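Hultside Shared Workshop, member projects board
Ticket: Simulated wrist view blocked by a long gray part, red hook rod grasp cannot be judged
Status: open
Opened by: Bùi

Project: bench arm with two fingers, to pick up a red hook-shaped rod and hang it on a rail. The real arm is built and bolted down. Before I let it touch anything, I run the full motion in the simulator on my own computer.

Problem: in the wrist view, a long vertical part stands in front of the place where I want to look. My grasp check uses this view, and it gave the result "no object" in 70 runs, also when the side view showed the rod between the fingers.

What I tried already:
Restarted the simulator and loaded the arm model again. No change.
Moved the wrist camera back by 2 cm in the model file. The part is a little narrower in the view, but it still goes from top to bottom.
Turned off shadows. The check became faster, but the answer was the same. I turned them on again for the pictures in this ticket.

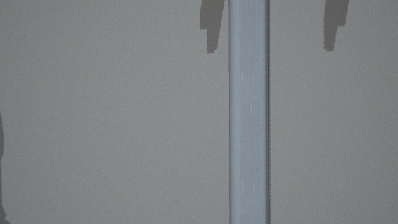 My first idea was a wrong mesh, because I changed the finger files in December and I do not trust my own folder names. I opened the model again and compared all link names with the parts list. They agree. The shadows also make me think that the fingers are loaded: two stepped dark shapes come down from the top, one on each side of the bar, and they look like a pair of gripper fingers. So my question became more about the camera position than about the mesh. The color of the bar was another thing that confused me. I set all arm links to plain gray, and this one looks steel blue. I suppose it is the light, but I would like a second opinion.

Settings at the time of the report:
Simulator step: 7 ms
Camera parent: wrist link
Mesh faces in the finger file: 1,415
Object: red rod with hook, fixed color, no texture

Next test was to keep the camera where it is and change only the light. I also wrote down the pixel color that the check is searching for. It wants one connected red area, and it throws away the result if there are two. 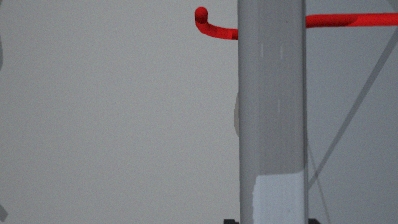

Brorkcombe, January

I am writing this part from home, with the same files. I believe I understand the main fault now. The red rod is visible on both sides of the gray part, with the hook on the left and the straight section going out to the right, but the middle is hidden. For my check these are two red areas, so it says "no object". The rule is wrong for this view. The lower part of the gray face also has a pale patch with an almost level top edge, as if the light reaches only there. This helps me with the color question, because the same material can look quite different when the light falls on it directly.

Changes made after this:
The check now accepts two red areas if they are at nearly the same height.
The dark red pixels near the gray part are included. Before, my lower limit was too high and they were lost.
The camera offset is back to the original value, so that it agrees with the printed bracket on the real arm.

Result: the check finds the rod in the recorded views I tested. I did not repeat the full set of runs yet.

Still open:
1. I do not know if the long part is a finger or another link of the arm. Please, can somebody who used the Skiladwood arm files tell me how to show link names in the camera view? In the main window I can click on a link, but in the wrist view clicking does nothing.
2. If the real camera sees the same part, I prefer to move the bracket to the side and print it again. Is there a side bracket already in the shared folder? I found one with the right screw holes, but the file has no units and it opens very small.
3. The side view is not saved together with the wrist view. I would like both with the same time stamp.

Please leave the ticket open until I repeat the runs. I will add the log file here and also the new limits for the red color.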